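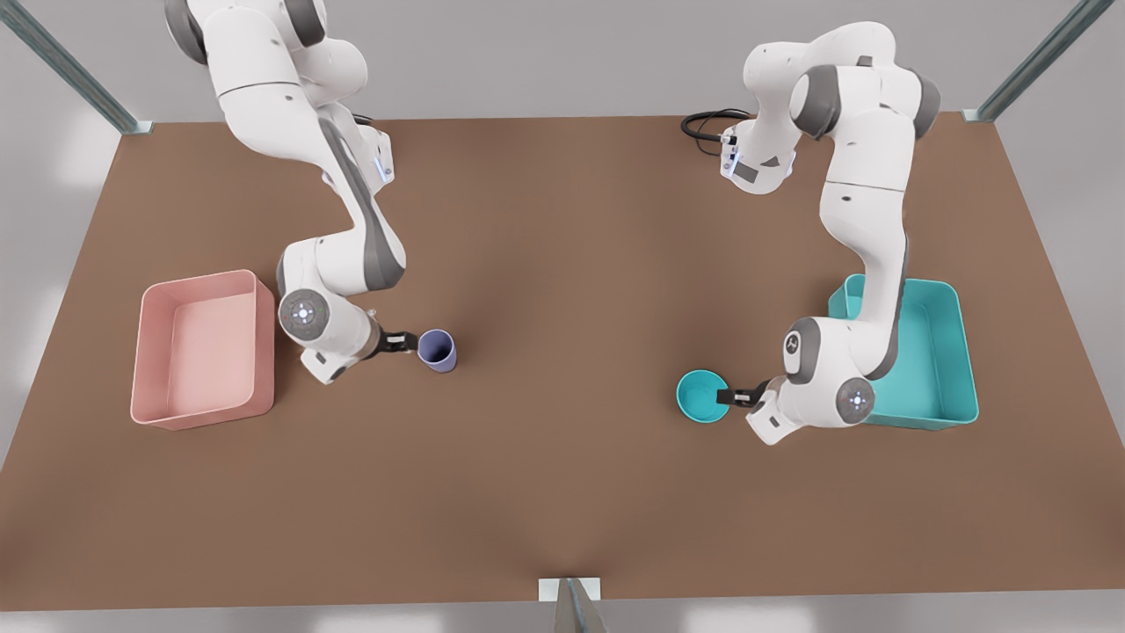 Figure 4. Two-arm cup sorting in the simulator, with a gripper at the rim of each cup.

4. Recording your first two-arm demonstrations

Now for the fun part! You've linked the hand controllers and walked through the single-arm warm-up, so it's time to teach Cledis a job that uses both arms at once. Cup sorting is our favorite starter task: the purple cup goes in the pink bin, the teal cup goes in the teal bin, and you get to drive both arms yourself.

Left and right always mean the robot's left and right. In the default view you face the robot across the table, so its right arm is on the left side of your screen. Everyone mixes this up the first day. If it keeps bothering you, choose View > Behind Robot.

4.1 Before you start

1. Open the Skekeo simulator and load the task called Two Cups, Two Bins.
2. Hold both controllers at chest height and press Sync. The light strips on the arm bases turn green, then settle back to pale blue when the arms are ready.
3. Squeeze each trigger once and check that the matching gripper closes.

CAUTION: If you plan to replay demonstrations on real hardware, set the speed limit to 90 mm per second in the Rastum control panel first. The simulator will happily let you go faster than the real arms should.

4.2 Recording a demonstration

1. Press Record. A short beep tells you the log is running.
2. Bring both grippers down beside the cups, fingers open. Come in from the side, with one finger inside the rim and one outside.
3. Squeeze both triggers gently. Stop as soon as the cups move with the fingers.
4. Lift straight up until the cups clear the bin walls.
5. Swing each cup over its bin, lower it and let go.
6. Back both arms away and press Stop.
7. Press Keep or Discard. Small wobbles are fine - keep them! A dropped cup should be discarded.

Note: Cups start in a new spot every time you press Reset. Please don't nudge them back to where you like them. The variety is what makes the training work so well.

Note: If a wrist stops following your hand, you have reached a joint limit. Release the clutch button, bring your hand back to a comfortable position and press it again.

4.3 How many do I need?

You can train a first try with 500 demonstrations. That sounds like a lot, but once you find a rhythm they go by fast, and two people trading off can have a great time with it. Take a break every 6 minutes or so while you're new to this, as tired hands make jerky paths.

Hsin-yi Chou wrote the practice drills in the Karimi add-on pack, and they are well worth trying if your two hands keep wanting to do the same thing. Start with the mirror drill, then go on to section 5 to check your recordings.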